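**Pestbridge suspends table-clearing trials after gripper fault**

Pestbridge has suspended all work with pointed and narrow implements on its Holla table-service programme, following a fault in which the control software continued to report a closed and secure grip after the gripping force had fallen below the permitted minimum. No person was at risk, as the fault arose in simulation. The company has nevertheless classed it as a safety matter, and the planned transfer of the software to the physical arms at its Prydderch workshop has been put back until a full review is complete.

The decision was announced to partner organisations in September. It affects every task in which the arm must hold a thin item point downwards above a table, including the handling of skewers, narrow blades and serving rods. Work on cups, plates and cooking pots is not affected and will continue under the existing rules.

**How the fault was found**

The Holla software is tested in a simulated dining room before any new behaviour is allowed on a real machine. The room holds a long wooden table laid with ordinary household objects, and the positions of those objects are altered between runs so that the software cannot depend on a fixed arrangement. In the task concerned, the arm takes hold of a slender rod, carries it over the table and brings it down towards a small item of food. 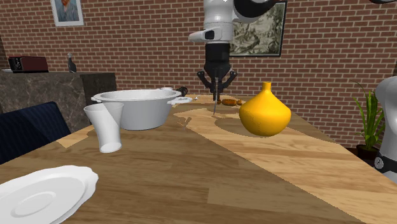 The test series consisted of 1000 runs. In 86 of them the log recorded a firm grip throughout, while the separate force record showed that the fingers had relaxed during the carry. In most of those runs the rod remained between the fingers and the task was marked as a success. It was only when the two records were laid side by side, as part of a routine audit, that the disagreement became clear.

Wagner Figueiredo, who leads the simulation group at Pestbridge, said the runs that had been marked as successful were the ones that caused him most concern.

"A dropped rod is easy to find, as the run fails and somebody looks at it," he said. "In these cases the rod stayed where it was and the system gave itself full marks. Had we judged the software by its score alone, it would have gone to the workshop with the fault still in it."

In 4 of the runs the rod was released altogether above the table. The software did not register the loss and carried on with the downward movement as though the implement were still in place. On a real arm, the company noted, this would have meant a falling implement followed by unguarded movement of the gripper towards the table top.

**Cause**

An internal report, numbered 1639, traces the fault to the way in which the software decides whether an object is being held. The check relied on the distance between the fingers. If they had stopped closing before reaching their fully shut position, the software concluded that something was between them and that the grip was sound.

For a cup or the handle of a pot the method is adequate, the report states, because the gap left by the object is large and any loss of grip produces an obvious change. For a thin rod the gap is very small. The difference between a rod held firmly and a rod held loosely fell within the tolerance that had been set for larger items, and the software was therefore unable to tell one from the other.

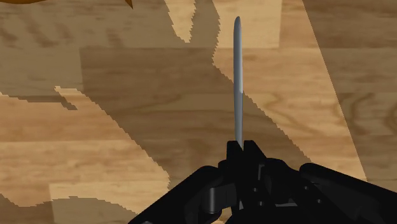 The report identifies a second weakness. The force reading was available to the software at all times, but it was consulted only at the moment of first contact. Once the grip had been accepted, no further reading was taken until the arm reached the end of its movement. A grip that weakened on the way could not have been noticed by any part of the control system.

The tolerance in question was introduced in an earlier version of Holla, when the programme dealt only with crockery. It was carried forward without change when thin implements were added to the list of permitted objects. The report describes this as a failure of procedure and records that the addition should have prompted a fresh assessment of every limit used in the grip check. No individual is named as responsible.

**Measures taken**

Pestbridge has adopted several measures with immediate effect. Thin and pointed items have been removed from the permitted list. The force reading is now taken continuously for as long as an object is held, and the arm must stop if the reading falls below the minimum for that object. The arm will remain stopped until an operator has cleared the fault by hand.

The rules for marking a run have also been changed. A run can no longer be entered as a success where the position record and the force record disagree, whatever the final outcome on the table. Past results are being marked again under the new rule, and partners have been advised that success rates previously supplied for implement tasks should not be quoted until the corrected figures have been issued.

Rostam Safavi, head of safety at the company, said the suspension would remain in force until he was satisfied that the same error did not exist elsewhere in the software.

"We have corrected the check that failed, but we have not yet examined all the checks that were written at the same time and in the same way," he said. "The release of an object on arrival, the hand-over between two arms and the return to the rest position all make use of finger distance to some degree. Each will be reviewed before the arms at Prydderch are allowed to hold anything with a point."

Mr Safavi added that the physical arms had at no stage been loaded with the affected version. They continue to run an older release, which does not permit thin implements and which has been checked against the findings of the report.

**Effect on the programme**

The main consequence outside the company will be felt at Wunitby, where a residential training kitchen had been due to receive a Holla arm for supervised evaluation. The kitchen was to have used the arm for clearing and laying tables and, at a later stage, for serving small items of food from a skewer. The first part of the evaluation will go ahead with cups, plates and pots only. The serving stage has been withdrawn from the present agreement and will require separate approval.

Staff at Wunitby have been given a written summary of the fault and revised instructions for use. These state that no implement is to be placed in the gripper by hand, that nobody is to reach across the table while the arm is powered, and that the stop button is to be tested at the beginning of each session, with the result entered in the log. Staff who had completed their training before the summary was issued will be asked to attend a short further session.

The full series of runs will be repeated once the review of the remaining checks is finished. The repeat series will include trials in which the grip is weakened deliberately at different points in the movement, to establish whether the arm stops as required. Mr Figueiredo said that his group had previously tested for items being missed, knocked over or set down in the wrong place, but had not tested for a grip that failed gradually after being accepted. Such trials will form part of the standard set for all future versions.

Pestbridge has not given a date for the return of implement handling. Report 1639 will be supplied to existing partners on request, together with the force and position records for the 86 affected runs. Organisations holding an earlier release of the software are not required to take any action, but are asked to confirm to the safety office in writing which version they have installed.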